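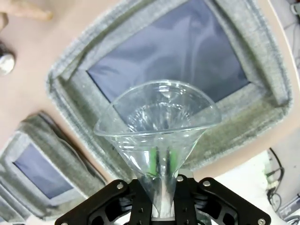
By Gemma Donati
July

We use cookies to remember your settings. By continuing to read you agree to this.

I put away a lot of funnels. We bottle vinegar and cooking oil in the back half of a rented unit, and at the end of every run the small stuff has to go back in the right bins. It is the dullest 20 minutes of the day and I have wanted a machine to do it for years.

So when my cousin, who works at Nellholm, asked if I wanted to come and see what their sorting arm could do, I said yes and spent most of an afternoon there. The job was simple. Pick up kitchen and workshop odds and ends from a table and put each one in a fabric bin. I wrote down what I saw, mostly so I could argue with my brother later.

The funnel was the one I cared about. A clear plastic funnel is a mean thing to hand to a robot. The camera sees whatever is behind it, bent out of shape, plus a few bright lines where the rim catches the light. People have trouble with them too – I have knocked plenty off a bench because I didn't see them. The arm takes it by the spout, with the wide end up, and carries it like that over a soft gray bin. I would have grabbed the rim. The spout is probably the better choice, as there is more to close on and the cone doesn't get squashed.

They ran 134 picks while I was there, with all kinds of objects, and 100 of those ended with the item in the bin it was meant for. My cousin was happy with that. I wasn't sure what to think. If one of my part-timers missed that often I would have a talk with them, but a part-timer also goes home at five.

Speed is the other problem. I can clear our bench with both hands while talking on the phone. The arm does one thing, then the next thing, and it waits between them. For overnight work that may not matter at all.

What it can't do yet is the part before the putting away. Our funnels come off the line oily. They have to be washed, drained and checked for cracks around the neck, and I saw nothing at Nellholm that was close to that. I asked about washing and was told it was on the list.

My brother thinks we should wait two years and look again. I think I'd take one now for the dry goods side, if the price came down and somebody else did the setup. Until then I've ordered more bins and put bigger labels on them.

Get new posts by email. Enter your address to subscribe. Unsubscribe any time.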